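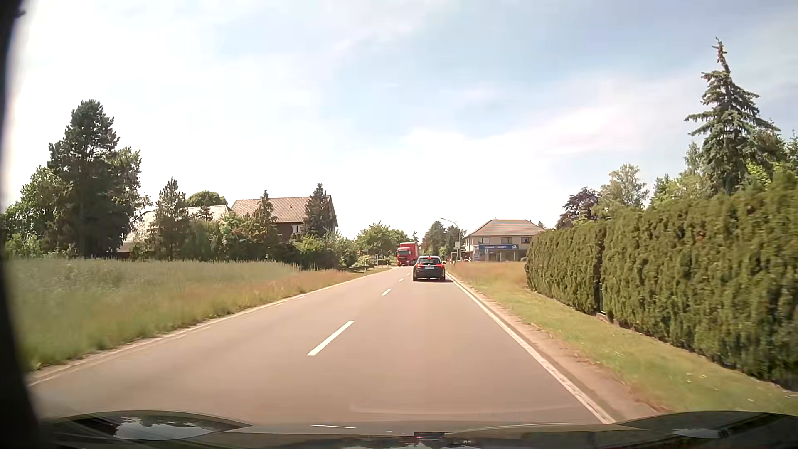
The Road Out to Tatberg

Welcome to the little gallery I keep promising everyone at the Saturday table! It is a small one for now, and it begins where most of our drives begin, on the straight two-lane stretch with the tall grass on the left and the trees coming in behind it. A dark car ahead with its brake lights glowing, a red truck coming the other way, and that pale, hazy sky that can't quite make up its mind between white and blue. I have driven this piece of road for so many years that I could probably draw it for you, and I still like it best when the grass along the edge has gone that reddish tan color.

Kha Vi asked me which of the trees I use as my landmark. It's the tall dark pine over on the left, behind the field. When my kids were small we had a rule that whoever spotted the pine first got to choose the radio station, and I'm sorry to say that I won more often than a mother should.

A few notes for those of you who want to make the drive yourselves. We go from Cader to Tatberg and back, which is 116 kilometers the way we do it (there is a shorter way, but you'd miss the bakery). Leave early, bring something to drink, and take your time on the straight part. It tempts people to hurry, and then they come up behind a truck and have to sit there anyway. Orsolya Dudás likes to stop in Oláh for soup on the way home, and I have never once managed to talk her out of it, or tried very hard.

We usually take our longest drive in May, when the evenings are light and you can dawdle as much as you please. If you have pictures of your own from anywhere along the route, please send them over with a line or two about where you were going. I'd especially love one of the old bridge at Skeltisano, which I always seem to cross with both hands full of sandwich.

Page last updated Saturday, February 15, 2025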